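About Unar

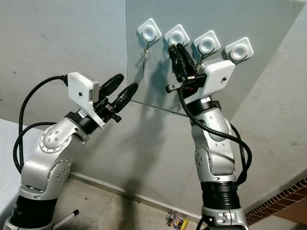

Hsin-yi Wan wrote to us in February that she had stopped labelling keys altogether, as it was quicker to know that the shed key lives on the third hook. Most of our customers end up working that way. A fixed position per key is the basis of everything we supply.

Unar makes and fits key storage for small offices, clinics, schools and shared houses. The range is short. The standard holder is a white square with a single hook, supplied singly or in sets of 4. Larger sites generally take the Troter cabinet, which has 64 numbered positions and a lockable door.

Holders can be mounted in a level row, a column or a stepped diagonal. The stepped layout suits long fobs and tags, which then hang clear of the holder beside them. Spacing is set from the widest key ring on site, so please measure that before ordering. For painted panels we recommend wiping the surface and letting it dry fully before fixing. Bare brick and textured render need a backing board, available in lengths of 333 mm and 800 mm.

Colour is white only. A grey version was offered under the Ondier name and has been discontinued; we still hold a small stock of replacement hooks for it.

Yao-tsung Man looks after site surveys and quotes. A survey covers the number of keys in regular use, who needs access after hours, and the wall or panel available. Spare keys should be listed separately, as they are normally stored away from the daily set.

Our workshop is on the Lau estate, at the rear of the main building. The trade counter opens at 8 am and closes at 4 pm, and is shut on Mondays. Orders for collection are held at the counter under the customer's name.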